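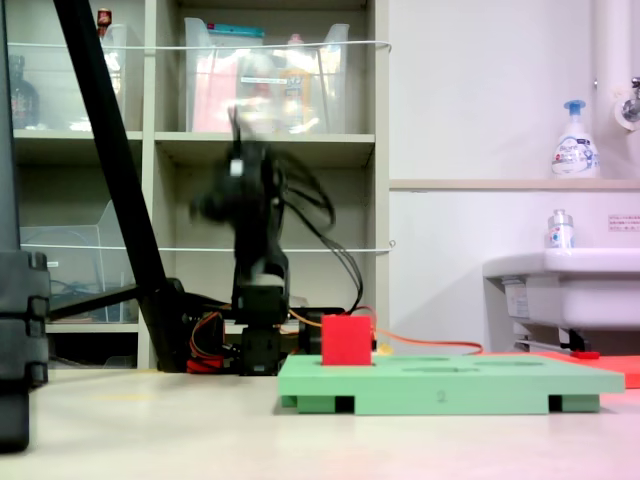

What do you do with a shape sorter once half the shapes have gone missing? Keep the board, bin the guilt, and buy loose blocks to go with it.

Right so. Thread on the toy table at our Thursday — sorry, our weekly — stay and play, as 4 people have messaged asking how I sort it out. Quick, as I'm on my lunch.

The green sorting board is the thing they all go to first. Red cube on it before coats are off, most weeks. Doesn't matter if it's the right hole. A block sat on top of a hole is still a block they put there themselves.

Flat mat next to it. Red-orange one. Bits land on the mat, bits stay on the mat, in theory.

Shelves behind are the beige cubby ones. Came with the room. Clear bins on the top shelf, lids or no lids I really don't mind, but CLEAR. We had solid grey tubs from Ruritz before and I spent half my life opening the wrong one.

Pink things and colourful odds and ends in the right hand bin. Not sorted any further than that. I tried sorting by colour in October, lasted 2 sessions.

Having the sink in the same room is the best bit. Soap with the blue pump on the ledge, adults can reach it, toddlers can't. Everything that's been in a mouth goes straight over there. Warm water, bit of soap, rinse, tea towel.

Someone asked about wooden blocks — don't soak them!! Wipe with a damp cloth and leave them out to dry overnight. Lost a whole set from Nosten that way, they swelled up and woudn't go in any hole at all.

Cost, as people always ask. I had 600 rand put by for the year and have spent 114 of it so far, all on loose blocks and one replacement bin. Second hand mostly. The shop on Duggan Road does bags of mixed bits if you get there early.

Check sizes before you buy. Take a block you already own and a bit of paper with the holes traced on it. Looks daft in a shop. Works.

Also Kagiso Mathebula has a spare sorter going if anyone over Melgate way wants it, missing the star and the oval I think. Message her not me, I'll only forget.

Packing up order: board first, then mat, shake mat over the bin, then wipe the table. I did it the other way round for months and was wiping twice evry time.

Someone's asked about puzzles. Different thread, got to run. Will try and do it tonight if mine goes down before eight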